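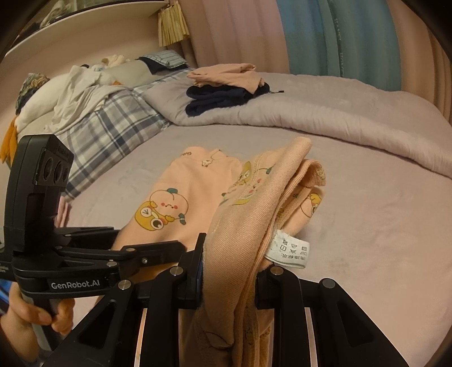
Plestach Recollections Corpus
Data card and README, version 2

Summary

The Plestach Recollections Corpus contains 258 transcribed accounts of visits by traveling religious teachers to schools, reading circles and private homes. The accounts were written by hosts, pupils and listeners, in most cases long after the visit. They are offered to scholars of religious history and to anyone studying how spoken teaching is remembered and retold.

The corpus was prepared by the Dillent Library of Religious Biography with the Mbeki Reading Room, which holds the greater part of the original notebooks. Hosting and long-term storage are provided by the Skonel Archive.

Contents

accounts/ One plain text file per account, in UTF-8.
metadata.csv One row per account, with identifier, notebook, writer's relation to the teacher, place of visit as given, and language of the original.
notebooks.csv One row for each of the 29 source notebooks, with shelf mark and condition.
parallels.csv Pairs of accounts judged to describe the same conversation.
glossary.txt Religious and honorific terms, with the spellings found in the originals.

Source and selection

The notebooks were compiled by the Plestach Society, a lending circle whose members copied out recollections sent in by correspondents. Every account that names a place of visit and reports at least one exchange of words was included. Sermons copied from printed books were left out, as were lists of subscribers and household accounts entered on the same pages.

Three notebooks are water-stained at the lower margin. Words lost to staining are marked with square brackets and three periods. Words the transcriber supplied from context are in square brackets without periods.

Transcription

Each account was transcribed by one reader and checked against the original by a second. Disagreements were settled by the editor responsible for the notebook. Spelling, capital letters and punctuation follow the original, including the varied spellings of titles and of the names of monasteries. Line breaks were not kept. Paragraph breaks were.

Where the original is not in English, the file contains the original text followed by a translation under a line reading TRANSLATION. The translations are plain working versions and should not be quoted without reference to the original.

Known limitations

The writers were admirers in nearly all cases. Objections raised by listeners are often reported in a sentence, while the teacher's reply may take a page. Users should not treat direct speech as a verbatim record. Several accounts depend on earlier ones in the same notebook, and parallels.csv does not capture every such case.

Women appear often as hosts and seldom as writers. Servants and pupils are rarely named.

The relation field in metadata.csv is left blank where the account does not state it. In version 1 these entries were filled by inference; that practice has been dropped, and counts based on the earlier field will differ.

Permitted use

The transcriptions and translations may be copied, adapted and redistributed for research and teaching, provided the Dillent Library of Religious Biography is credited. Images of the notebooks are not part of this release. Requests to consult them should be addressed to the Mbeki Reading Room, which is open to registered readers every weekday except Friday.

Corrections

Corrections should quote the account identifier and the line in question. Accepted corrections are entered in the file changes.txt and issued each November.

Preferred citation

Dillent Library of Religious Biography, Plestach Recollections Corpus, version 2. Skonel Archive.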